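**Ticket: dishwasher leaves white film and grit on everything, error F4 sometimes**
Opened by: Hafþór Lykkegaard
Machine: Prolon undercounter, the one in the staff kitchen on the second floor
Status: open, waiting for part
Last edit: 2025-06-10

### First report

The dishwasher finishes the programme but the glasses come out cloudy and the bowls have a rough feeling when you run a finger inside. It started in May, not on one certain day. First I thought it was only the old glasses, which were already scratched, but then the new ones from Lauritsen became the same after one week.

Two times the machine has also stopped in the middle with F4 in the display. According to the leaflet inside the door, F4 is "water intake too slow". When I switch it off, wait and switch on again, it continues as if nothing happened.

I have written everything down in the order I did it, also the things that did not help, so the next person does not need to repeat them.

### Step 1 – salt and rinse aid

The salt container was full of water and almost no salt. The lamp for salt was not on. I filled it with coarse salt until it was full, wiped away what fell beside the hole, and ran the short rinse with nothing inside.

Rinse aid was at half. I filled it also and put the dosage from 2 to 4.

Result: the glasses were a little better, the metal things were the same. I could still wipe off white powder with a dry thumb.

### Step 2 – filter

I took out the lower basket and the round filter. There was grease and some label paper from a jar in the fine mesh. I washed it with a soft brush under warm water and put it back, and I turned it until it clicked. Please check the click. If it does not click, the filter rises when the pump starts and all the dirt goes round again.

Result: no grit in the bowls for three days, and then it came back. The film did not change.
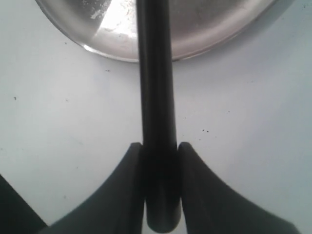 ### Step 3 – is it lime or is it detergent?

I should have done this before step 1. The test is simple: put a few drops of ordinary vinegar on the white film and wait for two minutes. If the film goes away, it is lime. If it stays and feels slippery, it is detergent that was not rinsed off. If it stays and feels like nothing, the surface itself is damaged and no cleaning will help.

I tested one glass, one steel bowl and the inside of the door.

- Glass: the film disappeared mostly, but a rainbow colour stayed. I think this glass is lime and damage together.
- Steel bowl: the film disappeared completely.
- Inside of the door: disappeared, but it needed two times.

So it is lime. This surprised me, as the salt was now full and the softener should work.

### Step 4 – water hardness setting

The setting in the machine was 1, which is for soft water. I do not know who set it or if it was like this from the factory. Our building changed its water supply in the spring, there was a paper about it in the lift, and the paper said "medium to hard". I bought test strips and the strip from the kitchen tap agreed with the paper.

To change the setting on the Prolon:

1. Switch the machine off and open the door.
2. Hold the programme button and press the power button.
3. Keep the programme button down until H:1 is shown.
4. Press the programme button again and again until you have the right number. I chose H:4.
5. Press start to save. If you switch off with the power button the old value comes back. I did this wrong the first time and lost a day.

Then I ran one hot programme, empty, with 450 ml of vinegar in a cup in the upper basket. Givlow support told me later that they do not like vinegar so much on account of the rubber seals, and that one time is fine but it should not be a habit. They recommend citric acid powder or their own cleaner.

Result: after this the film was clearly less. Glasses that were not already damaged come out clear. I consider the lime problem solved, but I would like that someone else confirms it.

### Step 5 – F4

F4 came back one more time after step 4, so it is a separate fault.

What I checked:

- The tap under the sink is fully open. It was maybe three quarters open before. No change.
- The inlet hose has no sharp bend. The machine stands a bit too near to the wall, so I pulled it forward by two fingers. No change that I could notice.
- The small sieve in the hose connection. Close the tap first and have a towel ready. There was brown sand in the sieve, and a piece of something like old sealing tape. I cleaned it.
- Flow. I let the hose run into a bucket for one minute and got 10 litres. Givlow says that is enough for this model.

After the sieve was cleaned there was no F4 for some 500 minutes of washing, which I know because the service menu counts the minutes. Then it came once more, in the pre-rinse.

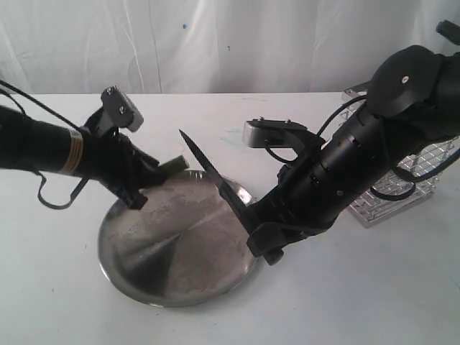
### Step 6 – service menu

Givlow asked me to read the values from the service menu. I give them here with the names as they are on the display, even if I do not understand all of them.

| Name | Value |
|---|---|
| CYC (number of programmes) | 1,153 |
| INL (last fill) | LONG |
| REG (regeneration) | OK |
| FLT | 0 |
| LVL | OK |

The person on the phone said that INL should be NORM when the flow is good. With good flow in the bucket and LONG in the menu, she thinks it is the inlet valve that opens slowly. The valve is a wearing part, but it is normally replaced after more programmes than we have. She could not say if the sand has damaged it. I asked if it is possible to clean the valve and she said no, only change.

The valve is sold by Ninitz and not by Givlow directly. I have ordered one. The order confirmation says "five to eight working days".

### Until the valve comes

You can use the machine as normal. If F4 is shown:

- Switch off with the power button, wait one minute, switch on.
- Do not open and close the tap under the sink many times. The handle is already a bit loose.
- Write it on the paper on the side of the fridge, with the time and which programme. Short or long is enough.

Please do not change the hardness setting back to 1, even if the salt lamp comes on more often than before. With H:4 the machine uses more salt and it is normal. The salt is in the tall cupboard, lowest shelf – the coarse one in the blue bag, and not the fine salt for food. Fine salt was used at least once, I found it hard like a stone on one side of the container.

Also, the tablets that we have now are "all in one" and already contain some salt. Givlow says that with our water this is not enough alone, so we need both.

### Open questions

- Can somebody confirm that the glasses are clear on the short programme? I have only tested with the long one and the hot one.
- Where did the sand come from? If it is from the work on the pipes, then the coffee machine on the same line has probably a full sieve too. I have not opened it and I do not want to do it without the manual.
- The grit from step 2 has not come back after I cleaned the hose sieve, but it is too early to say if these two things belong together.
- Who pays for the valve? I put it on the kitchen account for now.

### Comment, same day

Ninitz wrote that the valve exists in two versions, with the connection straight or with a bend. I have pulled the machine out again and looked from behind with a torch. Ours is the one with the bend. I have answered them and asked that they change the order, no reply yet.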